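Chapter 11
When the Work Changes Hands

What this chapter covers

What happens to jobs when a machine learns part of them. Who shows the machine. Pay, pace, skill, blame. Unwrapping and wrapping as a case. Some key terms at the end of the opening, the rest as we go.

Before you read

Think of one job you've done with your hands, paid or not. Folding, packing, peeling, stacking. Write down the steps. Now hand the list to somebody who has never done it. Keep the list, you need it for section 11.4.

11.1 A morning at Sternik

The packing hall at Sternik used to run two shifts. Gift sets mostly: a cup, a cloth, a piece of fruit or a candle, all wrapped and tucked in a box. Small orders, lots of kinds. No two boxes alike for more than an hour. For years that was the reason given for not automating. Too fiddly. Soft stuff. Machines are good with boxes and bad with what goes in them.

Then on 6th September a notice went up by the time clock. Short one. The firm had signed with an outfit called Dreketti for two packing cells, start in October, "no change to headcount planned at this stage." People read the last three words first.

Zeeshan Jadoon had been on the line longer than anyone else on his shift. He was asked to join the teaching group. No raise, but a new title, skills lead, and a chair. He said yes the same day. Later he told the authors he hadn't really understood the question. "I thought they wanted me to run the thing. They wanted me to show it."

Running it and showing it. Two different jobs. Most of this chapter sits in the gap between them.

11.2 What gets automated is a task

A job is a bundle. Take packing. On paper it's one line: pack items to order sheet. In practice, Jadoon's own list, written on the back of a pick sheet:

get the sheet, check it
fetch, check for chips
wrap
notice the tape is running out before it runs out
box, pad, close
tell the new one she's going too fast
fix what the last shift left
lift, stack, label

A machine takes one or two of these. Wrap, say, or box. The rest stays, and what stays gets squeezed together into somebody's day. The machine doesn't take "a quarter of the job" in any clean way. Pull out wrapping and you also pull out the ten seconds in which a packer used to look the cup over, because they did it while wrapping. Nobody put looking on the order sheet. So it goes missing and turns up three weeks later as returns.

We call this a hidden task. It rides on the back of a visible one. When you study any workplace for the exercises in this book, look for those first.

Note for students who skipped chapter 10: the task / job split was introduced there. Go back, it's four pages.

11.3 Three things that move

Pace. Before, the pace was set by the packers and, on bad days, by the supervisor. After, it's set by the cell. At Sternik the cell was slower than a good packer for the whole first month. Didn't matter. It never stopped, so the people around it never stopped either. Breaks had to be booked. One packer described it as working next to someone who doesn't need the bathroom.

Skill. Some goes up, some goes down, and often in the same person. Jadoon learned to read a fault log. He also lost the feel for thin glass, he says, after a season of not handling it. Textbooks (this one too, in its first edition) used to say "deskilling" or "upskilling" and pick a side. Look at the person and you mostly find both.

Blame. A badly wrapped cup used to have a packer's initials in the box. Now the slip says CELL 2. Who answers for it? The operator, the skills lead, Dreketti, the one who taught it that fold? At Sternik it took until winter to write a rule, and the rule was that the operator on duty signs. The operators objected. They had a point, they couldn't see inside the box once the lid was on.

11.4 Showing the work

Older automation was programmed. An engineer watched the line, measured, wrote code. The worker was looked at, maybe asked a question or two. Newer systems are often taught by demonstration instead. A person does the task many times over while holding tools shaped like the robot's own grippers, and the recordings are used to train it. The hands stay human, the fingers become jaws.

This shifts the worker's part quite a lot. You can't demonstrate a fold you don't know. So the firm needs its best people for this, right when it would like them on the line. And doing a familiar job with two jaws per hand is slow and odd. Your fingertips are gone. You can't feel if cloth is one layer or two. You pinch, lift, look, try again. Experienced packers get annoyed faster than new ones, going by Jadoon's group: they know how quick it should be.

Sternik's group logged 2347 demonstrations before the first cell went live. Up to 11 in a sitting, then a rest, the wrists wouldn't take more. Every one was a real bit of work done by someone who knew how. And here is the question for this chapter, we'll come back to it in 11.6: what is owed for that?

Some answers people have given:

Nothing extra. It's done in paid hours, same as any other task.
A higher rate while teaching. It's training, and trainers get paid as trainers.
A share, for as long as the recordings are in use.
A promise about jobs, in writing, with a date on it.

Sternik went with the second, after some months and a lot of talking. Thorlacius, a smaller firm in the same trade, offered the fourth and got its teachers much quicker. Neither tried the third. You will be asked to argue for one of these, so start leaning now.

Soft goods are where this kind of teaching is used hardest. A box has corners. It's the same box when you let go. Cloth and netting change shape each time they're touched, and the person's know-how is mostly in the small corrections: a bit more lift, let that end drop, grip again lower down. Ask a packer to put it in words and you get "you just sort of bring it round." Ask them to do it and it's there every time. Demonstration picks up what the words leave out.

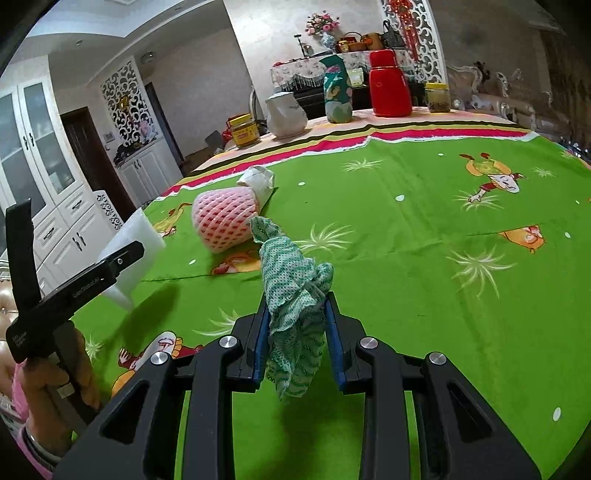
Figure 11.1 Handling soft items with hand-held grippers. A striped green-and-white cloth is held between the jaws; on the table, an item in pink foam netting.

Look at how little the jaws have to work with. Two pads, one pinch of thin fabric, and the rest of it goes where it likes. A packer's hand would be spreading the cloth with the spare fingers at the same time. Teachers have to find new ways round this, and those new ways are a skill too. It didn't exist before the tools did. It isn't on any pay scale we've seen.

Teaching also doesn't need a factory. A table will do, and a few ordinary things to handle. Which raises it's own questions about hours, place and who counts as being at work. See 11.7.

11.5 Back on the line

What about the people who weren't picked? At Sternik the rest of the shift heard about the teaching group mostly over lunch. Rumors did the job the notice should of done. Two packers left before the cells even came in, both for Daser, across the road, where the packing was still by hand. One of them was the person who knew the ribbon sets. No one had recorded ribbon.

Common pattern. The ones with the most choices go first, and they're often the ones with knowledge the firm was counting on. Early, plain talk about which tasks, which dates and which people costs very little next to that. Managers say they're waiting until they know more. Workers read the waiting as an answer.

Jadoon stayed. His day now: an hour with the logs, a walk round both cells, then mostly exceptions, the boxes the machine passes over. Odd shapes, late changes, anything with a bow. He likes it more than straight packing, he says, and he's more tired. Exceptions have no rhythm. Every one is a fresh think. That's a known effect and we give it a full section in chapter 12 (automation takes the easy ones, what's left for people is all the hard ones, back to back).

Key terms so far

Task: one piece of a job that can be named and handed over.
Hidden task: one that gets done in passing, while doing another.
Demonstration: a worked run of a task, recorded so a machine can be trained on it.
Exception: any case the machine passes to a person.
Pace-setting: deciding, or being the thing that decides, how fast others work.

Try it

1. Take your list from the start of the chapter. Cross out the steps a machine could do by next year. What hidden tasks went with them?
2. Do one step using a pair of kitchen tongs in each hand. Time it against bare hands. Write down what you stopped being able to feel.
3. In a pair, write the notice Sternik should have put up by the clock. One page, dates in it. Swap with another pair and read theirs as a packer.
4. Who should sign for a bad box from CELL 2? Half a page. Keep it, we reuse it in 11.6.

Next, 11.6, is on pay for teaching. Bring the agreement from the back of the book, the long one.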